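Reference > Automation > Purchasing and Planning > Robot Cell Budgeting

Robot cell budgeting

Robot cell budgeting is the process by which an organization estimates, approves and schedules the money needed to put a robotic arm into service. It covers the arm itself, the gripper, the mounting, the software, the training of staff and the upkeep of the equipment over its working life. Many organizations also include a period of trial in simulation, in which grasping tasks are tested on a computer model before an order is placed.
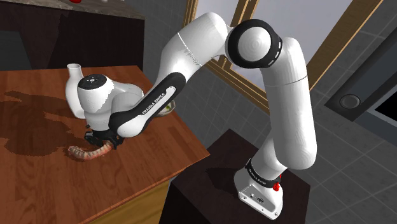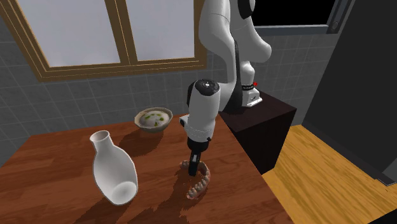 Simulated arm and gripper over a wooden tabletop, with a different object to be handled in each view.

When should the gripper be chosen?
The gripper should be chosen before the arm is ordered, once the list of objects to be handled has been agreed. Its weight reduces the load the arm can carry, and a late change may require a larger arm and a new quotation.

Scope of the budget

A budget is normally divided into purchase costs and running costs. Purchase costs include the arm, controller, gripper, pedestal, cabling and safety equipment. Running costs include software licenses, spare fingers, inspection, electric power and staff time. The division matters in institutions where the two are paid from separate accounts, as a license renewed each year may not be charged to an equipment grant.

Simulation occupies an uncertain position between the two. The Flanness purchasing guide, prepared by Milagros Toledo, treats the first year of simulation as a purchase cost and later years as a running cost. Other institutions charge it entirely to research or engineering.

Planning by simulation

In a simulated trial, a model of the arm is placed beside a model of the work surface, and objects of varied shape are presented to the gripper. Curved and irregular objects are commonly included, as they place greater demands on finger shape and approach angle than boxes do. The planner may also compare pedestal positions and check reach.

At the Rimach works, the planning team ran 500 simulated grasps for each of nine objects before requesting quotations. The results were attached to the request, and suppliers were asked to state which objects their grippers could not hold. Simulated results do not replace a physical acceptance test, and contracts should state the terms of that test separately.

Schedule

The Flerik planning model allows 40 weeks from approval to acceptance. The longest portion is usually assigned to delivery and site work. Floor loading, power supply and network access should be confirmed before the order is signed. Payment is often made in stages, with a final share held until acceptance.

Records

Peñalver maintains a register of 251 equipment requests, in which each entry lists the approved sum, the final sum and the reason for any difference. Registers of this type are used to set the reserve for later projects.

Related articles
Acceptance testing
End-of-arm tooling
Equipment leasing
Payload and reach
Spare parts planning

This site uses cookies to remember your reading preferences. Accept | Manage settings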